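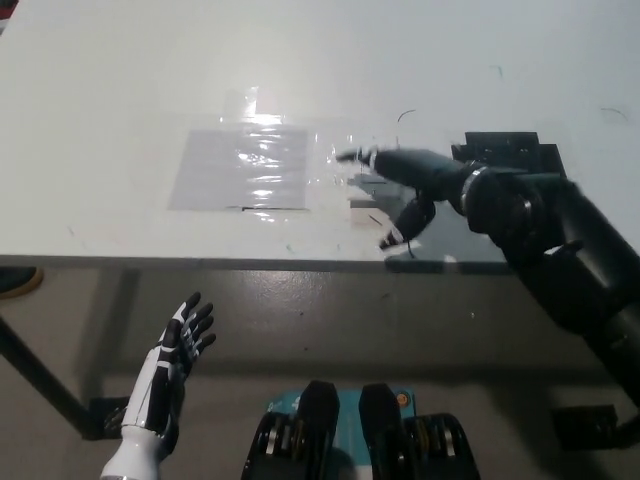 Workshop Notes

Clear film on a white bench

Clear film is the hardest wrapping material we handle at the Drudska packing room, and most of the difficulty comes from the surface under it. On a glossy white tabletop with overhead lights, a flat sheet has almost no visible outline. The wrinkles catch the light and show up as bright lines, but the smooth areas go glassy and the edge is lost a short distance from whatever is underneath.

A pale gray patch below the film helps a good deal. The edges of the patch read through the plastic, so there is a fixed reference even when the film itself can't be seen. A thin dark line of tape along the lower side gives a second reference and is easier to pick out than the gray.

Since April the film benches at Drudska and Rivera have followed the same routine:

Set the gray patch left of center, with the taped side toward the front edge of the table. The surplus film then runs out to the right over bare white.

Lay the sheet from the left and let it settle before touching it. Pressing early traps air and sets hard creases.

Find the free edge by touch. A fingertip drawn lightly along the table will meet it before the eye does. If the edge has stuck down, lift a corner, not the middle of a side.

Keep streaks of reflected light off the working area where possible. Moving the work a hand's width is usually enough. At Rivera one row of lights was also turned through a right angle, and the glare now falls toward the back of the bench.

Film stock

The current roll is Skiment 568, cut to 700 mm. It is stiffer than the previous grade and holds a crinkle once it has one, so sheets should be stored flat. Do not reuse a creased sheet on finished goods. Creased sheets are fine as interleaving and go in the bin marked 291.

The Oro film remains in use for small items. It is softer and clings more, and on a gloss surface it can be slow to release. Two people at the bench make this easier, one holding the left side down while the other peels from the right.

Marks on the tabletop

Short curved pen marks and small specks build up on white tops, and through clear film they are easily taken for flaws in the sheet or dirt on the goods. Before rejecting a sheet, slide it a little to one side. A mark that moves is on the film; a mark that stays put is on the table.

Smudges come off with a damp cloth. Older pen lines need the bench cleaner, applied to the cloth and wiped in one direction. Abrasive pads are not to be used on gloss tops — they leave a dull area that scatters light, and film edges crossing it are no easier to find than before. Wipe the front edge as well, where sleeves tend to leave specks.

Matte tops

A matte gray top has been on order for Rivera bench 2. Once it is fitted, the taped patch will stay in use on that bench until the two surfaces have been compared with both films. Results will go in a later issue, along with the revised cutting lengths for Oro.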